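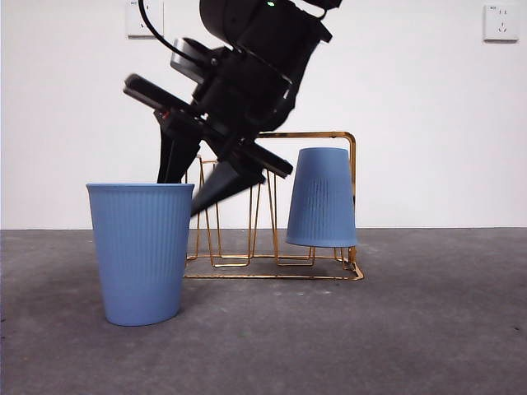

カップ掛け作業中のアームとラック(Eltbridge作業室)

安全連絡会 議事録

日付:8月30日
場所:Eltbridge 作業室となりの打合せ室
出席:Viola Tedesco(記録)、運転担当、保守担当、制御ソフト担当、安全担当、Birkell社の窓口の方(電話で参加)
欠席:購買担当(別の用事のため。質問は事前にメールで受け取りました)

前回の議事録の確認

前回の議事録は、修正一つで承認されました。修正は、ケーブル固定具の注文先をGrodeckからFabbriに直すことです。記録者の書き間違いでした。

議題1 停止が遅れた件の報告

運転担当から、カップ掛け作業の試行2738で起きたことの説明がありました。

カップを一つラックに掛けたあと、次のカップをつかみに行く動きの途中で、操作画面にコード113が出ました。運転担当は画面の停止ボタンを押しました。アームはすぐに止まらず、そのまま下へ動き続けて、指の先がラックの上の棒に当たりました。当たったあとでアームは止まりました。運転担当は続けて非常停止ボタンを押し、電源が切れたことを確認してから区画に近づきました。

けがをした人はいません。カップは割れていません。ラックは押されて床の上ですべりましたが、倒れませんでした。

安全担当から、当たったときに人がどこにいたかという質問がありました。運転担当の答えは、操作机の前に座っていて、区画の線の外だったということです。もう一人の当番は同じ部屋の入口の近くにいました。この人も線の外でした。

安全担当は、けががなくても「停止の操作をしたのに動き続けた」という点で、この件を物の損傷と同じ扱いにしないでほしいと述べました。分類は「停止機能の異常」とすることに全員が賛成しました。

保守担当から、運転を再開した時刻について質問がありました。運転担当は、同じ日には再開していないと答えました。ただし、翌日の朝に、ほかの当番が報告を読まないで電源を入れています。アームは原点に戻る動きだけをして、そのあと電源が切られました。この点は議題4で話しました。

議題2 原因についての話し合い

制御ソフト担当がログを読んだ結果を報告しました。

コード113は、手首カメラの通信が切れたときに出るコードです。Birkell社の手順書では、このコードが出た場合、アームは動きを止めて待つことになっています。しかし、私たちの設定では、カメラの通信が短い時間切れても作業を続けるように、待ち時間が800ミリ秒に変えてありました。この変更は6月に入れたものです。当時は通信がよく切れて試行が途中で終わることが多く、その対策でした。

問題は、この待ち時間のあいだ、画面の停止ボタンの信号も同じ列に並んで待たされることです。制御ソフト担当は、これを変更の時に気づかなかったと述べました。待ち時間が終わるまで、停止の命令がアームに届きません。非常停止ボタンは別の配線なので、待ち時間の影響を受けません。

運転担当から、それなら最初に非常停止を押せばよかったのか、という質問がありました。安全担当の意見は、今の手順書に「軽い異常のときは画面の停止を使う」と書いてあるので、運転担当は手順の通りに行動した、ということでした。記録者もこの意見をそのまま書いておきます。直すのは手順書のほうです。

Birkell社の窓口の方に、停止の命令を待ち列の先に出す設定があるかどうかをたずねました。その場では答えがありませんでした。社内で確認して、書面で返事をくださるそうです。

カメラの通信が切れた理由については、まだはっきりしません。保守担当はケーブルを疑っています。アームの上のほうから手首まで下がっているケーブルは、輪になって余裕を持たせてありますが、手首を大きく傾ける姿勢のときにコネクタが引っぱられるかもしれないとのことです。制御ソフト担当は、ケーブルだけでは説明できない切れ方もログにあると言いました。二つの意見はまとまらなかったので、両方とも調べることにしました。

議題3 カップとラックの作業について 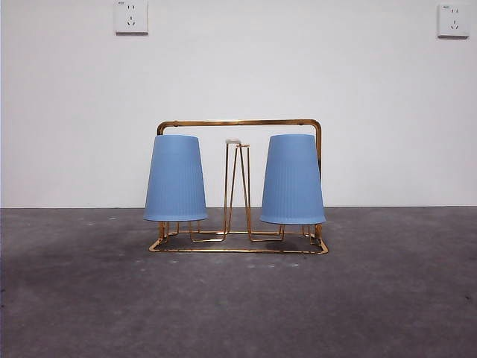

保守担当は、ラックの置き場所が毎回少しずつ違うことも気にしています。ラックは床に置いてあるだけで、固定していません。指が棒に触れたとき、ラックが動くことで力が逃げたという見方もできますし、ラックの位置がずれていたので触れたという見方もできます。

制御ソフト担当によると、カメラの画像でラックの位置を毎回計算しているので、少しのずれは問題になりません。ただし、今回はカメラの通信が切れていましたから、最後に受け取った古い位置のまま動いたことになります。古い位置が正しかったかどうかは、ログからはわかりません。

ラックを床に固定する案が出ました。賛成と反対の両方がありました。

賛成の意見(保守担当):位置が決まれば、異常のときに調べる点が一つ減る。
反対の意見(安全担当):固定したラックにアームが当たると、力が逃げる先がない。指や手首がこわれるおそれがあるし、金属の棒が折れて飛ぶ場合も考えないといけない。

話し合いの結果、固定はしないことにしました。代わりに、床に置き場所の印をテープで付けます。運転担当は、テープの色を床の灰色とはっきり違うものにしてほしいと希望しました。

接触力の上限についても話しました。現在の上限は50ニュートンです。制御ソフト担当は、今回の接触がこの上限に届いたのでアームが止まったのか、待ち時間が終わって停止の命令が届いたので止まったのか、区別できないと言いました。二つの記録の時刻が、ログの細かさより近いからです。安全担当は、この区別は大事なので、ログの細かさを上げてから同じ条件で試すことを求めました。試験のときはカップを使わず、ラックの代わりにやわらかい発泡材の台を使います。

上限そのものを下げる案もありました。運転担当の心配は、カップをラックの針金に押し込む動きのときに、正常な力でも止まってしまうことです。カップの側面には細かい縦の筋があって、指で持つときの感じが面のなめらかな物と違うという話も出ましたが、これが力の値にどのくらい関係するかは誰もはかっていません。上限は試験の結果を見てから決めます。それまで値を変えないことにしました。

購買担当からのメールの質問は、同じカップを追加で注文する必要があるか、というものでした。今は必要ありません。

議題4 連絡と運転再開の手順

翌朝に電源が入れられた件について、安全担当から説明がありました。

報告は、共有のノートと当番表の両方に書くことになっています。共有のノートには書いてありましたが、当番表には書いてありませんでした。朝の当番は当番表だけを見ました。また、電源のスイッチに「使用禁止」の札が付いていませんでした。札は引き出しの中にありましたが、どの引き出しかを夜の当番は知りませんでした。

運転担当は、書く場所が二か所あるのは忘れやすいと述べました。全員が同じ考えでした。これからは当番表だけに書き、共有のノートには写さないことになりました。札は操作机の横に、見えるように掛けておきます。

記録者から、札の文字が日本語だけなので、英語も書くことを提案しました。私自身も初めてここに来たころ、似た札を読むのに時間がかかりました。この提案は認められました。文は安全担当が作り、記録者が英語を確認します。

運転の再開は、次の条件がそろうまで行いません。
待ち時間の設定を、Birkell社の手順書にある元の値に戻すこと。
手首カメラのケーブルとコネクタの点検が終わり、結果が紙で残っていること。
画面の停止ボタンを押してからアームが止まるまでの時間を、カメラの通信を切った状態で測定すること。
手順書の「画面の停止を使う」という文を直し、当番の全員が読んで署名すること。

保守担当から、元の値に戻すと6月より前のように試行がよく止まるのではないか、という心配が出ました。安全担当は、止まってもかまわないと答えました。運転担当は、止まった試行の数をかぞえて、次の会で報告すると言いました。

議題5 そのほか

Grodeckの部屋にある同じ型のアームも、同じ設定ファイルを使っている可能性があります。制御ソフト担当が今日のうちに電話で連絡します。連絡がつくまで、あちらの運転を止めてもらうかどうかは、あちらの責任者の判断になります。

Fabbriに注文したケーブル固定具は、まだ届いていません。届いたら保守担当が点検のついでに取り付けます。

手首の下に付いている長い棒の先に布を巻いてはどうか、という意見が運転担当からありました。作業者が区画に入って掃除をするとき、頭をぶつけそうになるからです。保守担当が、カメラの視界に布が入らないかを見てから決めます。

宿題の一覧

制御ソフト担当:待ち時間の設定を元に戻す。ログの細かさを上げる。Grodeckに電話する。設定を変えるときの確認表に「停止の命令に影響があるか」の欄を足す。
保守担当:ケーブルとコネクタの点検。床のテープ。試験に使う発泡材の台の用意。棒の先の布の確認。
安全担当:手順書の修正案。使用禁止の札の文。異常の分類の変更を台帳に記入。
運転担当:停止時間の測定の立ち会い。当番表に異常の欄を作る。
Viola Tedesco:札の英語の確認。Birkell社への質問を文書にして送る。この議事録を欠席の人にも送る。

次の会は、停止時間の測定が終わったあとで開きます。場所は同じ部屋です。議事録に間違いがありましたら、次の会の前に記録者まで知らせてください。

記録:Viola Tedesco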